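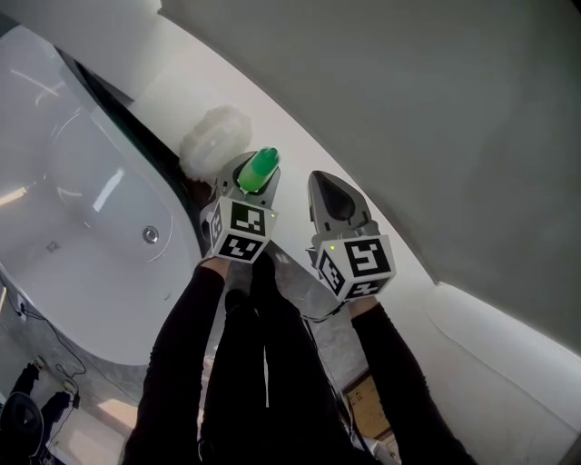

So how long does it take to show a robot a household job by hand? Longer than doing the job, and by a wider margin than we'd put in our plan. Tidying a bottle away takes a few seconds with your own fingers. With a gripper in each hand it took our demonstrators 11 seconds once they'd settled in, and a fair bit more on their first morning.

3.2 Collecting the demonstrations

We gathered 4000 demonstrations for the Nakpan set, all of them by people holding the grippers themselves. I'd argued early on for remote control (I had a perfectly good Kedix rig and was fond of it), but Diệp Võ and Phúc Phan tried both on the same jobs and the hand-held tools won easily. You feel the bottle push back when you squeeze it. Over a remote link you're guessing from a picture, and people guess timidly, so they creep up on everything and the robot learns to creep as well.

Each gripper has a cube of printed markers at its base, as in Figure 3, where the left gripper has hold of a bottle with a green top beside the bath and the right one is free. We kept the free hand in the recordings even when it had no part in the task. Ferenc Bognár wanted it trimmed out to save space, and we did try that on a small batch, but the policy trained on the trimmed batch let its spare arm wander into all sorts of trouble! A parked hand is still a choice somebody made, and the robot needs to see it.

Bathrooms were harder than kitchens. Glossy enamel throws long streaks of light about, and our tracker (the stock Litoneo one, with our own filter bolted on) would now and then take a bright edge for the edge of a marker. Turning down its trust in single-camera readings helped a good deal. We also asked people to keep the cubes facing outwards when they leaned over the tub, an awkward thing to do with your wrists, and I won't pretend they all remembered.

Before a run we did a marker check with a separate square card. One person holds the card up, the gripper camera looks at it, and we compare where the software thinks the card is with where it ought to be. The view from that camera is very wide and bends badly towards the rim, so we liked to have the card well off to one side, where any fault in the lens model shows up first. Doing it in a busy room was fine. People walking about at the back made no difference to the fit, as the solver only cares about the pattern and its border. 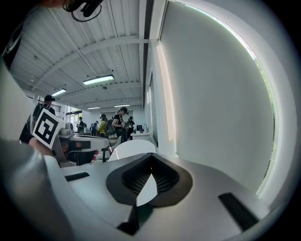
3.3 What we threw away

We dropped a demonstration if the tracker lost either gripper, if the person let go of the object too soon, or if Trí Lã and Diệp Đồng, watching separately, couldn't agree on what the person had been trying to do. That last rule caused the most grumbling. I still think it was right, though it cost us nearly all of one Sunday's recordings and we had to go back in July to fill the gap. Hesitant demonstrations stayed in, provided they ended well. The Zovirum baseline removes them, so bear that in mind when you get to the comparison in Section 4.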